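March 31, 2026
Dye bench, colorfastness, navy and black samples

Repeated the wash test on the Mernura navy at 14 g/L salt. Rinse water ran clear after five changes, against 13 in December with the old recipe. The pH at the last rinse read slightly high. The meter is due for calibration, so I don't trust the second decimal.
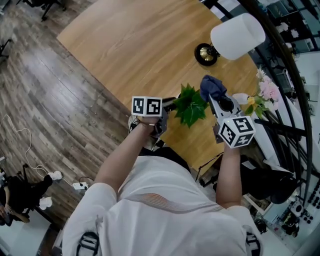 Crocking is still the weak point. The dry rub is acceptable, the wet rub leaves a visible stain on the white test square. Handling makes it hard to judge: a navy cloth held crumpled over pale oak, as here, reads darker in the folds than the same cloth laid flat. From now on all shade readings are taken flat, single layer, under the bench lamp. Dragica Dervishi wants the Pindilach fixative tried again at half strength -- I have enough left for one bath.

The black is a separate problem. Harkedell sent two cones from different lots and they do not match after dyeing. One goes brown at the 20 minute mark and stays there.
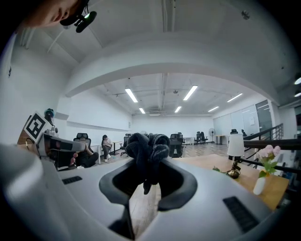
Cut new swatches from both cones and labeled them on the back. Next bath gets a slower heat rise and a longer hold before the soda ash goes in. The Morelli thermometer reads low against the glass one, so use the glass one.

To do: order white test squares, calibrate meter, ask Harkedell for lot numbers.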